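Catégorie : Sciences humaines et sociales > Sociologie du travail > Articles en texte intégral

3. Rangement et circulation des outils dans les ateliers de réparation partagés

3.1. Terrain et méthode

L'enquête porte sur deux ateliers de réparation ouverts au public, désignés ici par les noms de Moltby et de Flidley. Tous deux fonctionnent par adhésion annuelle. Le premier occupe un ancien local commercial en rez-de-chaussée et accueille surtout de la petite réparation électrique et du vélo. Le second, plus récent, partage un bâtiment avec une ressourcerie et reçoit un public plus varié, qui vient aussi pour la couture et le petit mobilier.

Nous avons suivi les outils à main pendant 18 semaines, à partir de septembre. L'inventaire initial comptait 700 pièces à Moltby et 700 à Flidley, après exclusion des consommables (colles, rubans adhésifs, visserie). Chaque pièce a reçu une étiquette numérotée, et sa position était relevée à la fermeture. Une position était dite « conforme » lorsque l'outil se trouvait à l'emplacement prévu par le plan de rangement de l'atelier, « déplacée » lorsqu'il se trouvait ailleurs dans le local, et « absente » dans les autres cas. Des entretiens ont ensuite été menés avec sept adhérents, choisis pour la diversité de leurs usages et de leur ancienneté.

Le relevé à la fermeture présente une limite connue. Il ne renseigne pas sur les déplacements intermédiaires, et un outil emprunté six fois dans la journée puis remis en place apparaît de la même manière qu'un outil resté sur son crochet. Nous avons complété ces données par des observations directes, moins systématiques, notées au fil des séances.

3.2. Le plan de travail comme lieu de dépôt

Le plan de rangement affiché dans les deux ateliers repose sur le principe du panneau mural. Chaque outil y a une silhouette peinte, et l'absence se lit d'un coup d'œil. Ce dispositif, hérité de l'atelier industriel, suppose que l'utilisateur revienne au mur entre deux opérations. Les observations montrent que ce retour est rare. L'outil est posé à portée de main, sur le plan de travail, et y demeure jusqu'à la fin de la tâche, parfois au-delà.

Le dépôt sur la table n'a rien de désordonné du point de vue de celui qui travaille. Plusieurs adhérents décrivent une disposition stable, avec les petits contenants vers le bord et les outils en cours d'usage du côté de la main dominante. L'un d'eux parle de « sa moitié de table ». La difficulté apparaît lorsque le poste change d'occupant. La disposition du premier n'est pas lisible pour le second, qui repousse les objets, les regroupe ou les emporte. La figure 4 donne un exemple de dépôt sur table, avec un panier gris ajouré et vide près du bord et un tournevis posé en travers d'une plaque noire.

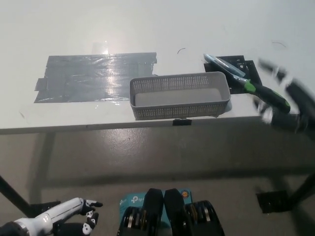

Figure 4. Dépôt d'outil et contenant sur un plan de travail blanc.

Pourquoi les outils les plus courants sont-ils aussi ceux que l'on retrouve le moins souvent à leur place ?

Leur fréquence d'usage multiplie les occasions de dépôt provisoire, et leur emplacement mural est souvent occupé par un outil voisin de même famille. Les tournevis sont les plus concernés dans les deux ateliers. Un adhérent qui trouve un crochet déjà pris choisit le crochet libre le plus proche, ce qui décale toute la rangée. Les outils spécialisés, comme les extracteurs ou les clés de pédalier, circulent peu et regagnent leur place.

Les entretiens confirment cette lecture. Les adhérents interrogés distinguent les outils « de l'atelier », qu'ils rangent avec soin parce qu'ils les perçoivent comme rares ou coûteux, et les outils « de tous les jours », pour lesquels un rangement approximatif leur paraît suffisant. Cette distinction ne suit pas le prix d'achat. Un multimètre d'entrée de gamme est presque toujours remis dans son étui, alors qu'un jeu de tournevis de qualité professionnelle se trouve réparti entre plusieurs postes.

3.3. Effet des contenants mobiles

À mi-parcours, l'atelier de Flidley a remplacé une partie de son panneau mural par des paniers mobiles, attribués chacun à un type de réparation. L'idée venait de l'atelier de Mendoza, où un système semblable est en usage, et les contenants ont été commandés auprès du fournisseur Storkon. Moltby a conservé son organisation et sert de point de comparaison.

Le changement a produit deux effets de sens contraire. Les positions déplacées ont diminué pour les outils affectés à un panier, l'utilisateur emportant le contenant entier à son poste et le rapportant de même. En revanche, les paniers se sont peu à peu mélangés. Une pince passée du panier « électricité » au panier « vélo » y restait, et le relevé la classait alors comme déplacée au même titre qu'un outil oublié sous un établi. L'étiquetage par couleur, introduit en cours d'enquête, a limité ces échanges sans les supprimer.

Il faut aussi tenir compte de l'encombrement. Un panier posé sur la table prend la place de la pièce à réparer, et les adhérents qui travaillent sur de grands objets préfèrent le laisser au sol ou sur une chaise. Les outils en sortent alors un par un et reviennent sur la table, dans une disposition proche de celle qui était observée avant le changement. Ce cas est fréquent pour le mobilier, plus rare pour l'électroménager.

La comparaison entre les deux ateliers reste délicate. Les publics diffèrent, tout comme les horaires et la part des adhérents de longue date, plus élevée à Moltby. L'ancienneté joue sur la connaissance du plan de rangement, mais aussi sur les libertés prises avec lui. Les adhérents les plus anciens sont ceux qui gardent le plus volontiers un outil à leur poste d'une séance à l'autre, et ils justifient cette habitude par le fait qu'ils savent où le retrouver. La section suivante examine ces arrangements personnels à partir des entretiens.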